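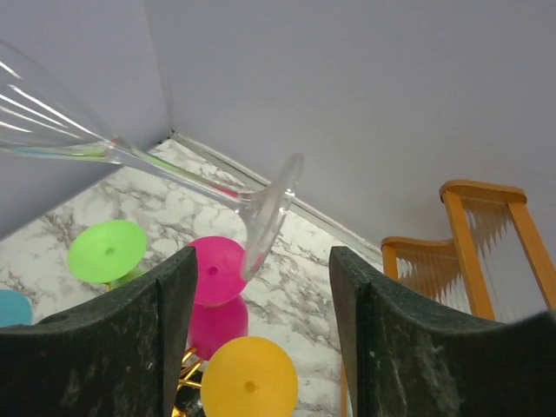
Slide 1: Stemware and colored bases on the counter

Notes for the table service talk, 18th August. Khoa runs the slides.

Start with the glass. Clear bowl, long thin stem, clear round foot. Ask who has broken one at the stem. Wait for hands.

Then the colors — lime green, light blue, pink, yellow. Say why we like color at the base: guests at a long table can tell their glass from the next one. At the Trostholm dinner we had 256 place settings and all clear stemware. By the second course people were asking for new glasses.

Handling. Hold by the stem, low down, near the foot. Never carry by the rim. Two in one hand is fine for trained staff, four is not.

Marble pattern counters: pretty, hard on glass. Put a folded towel down when you are sorting. Ruba has one to pass around.

Racks. Mention the gold rods, then move on. Rack questions go to Irén after the break.

Washing — skip if we are behind. Warm water, one glass at a time, bowl first and foot last. Dry with a lint-free cloth. Don't twist the bowl against the stem.

Storage: upright if the shelf is clean and closed. Cruickshank keeps 500 this way and lost three in February.

Questions. Trudy has the handout, 51 copies.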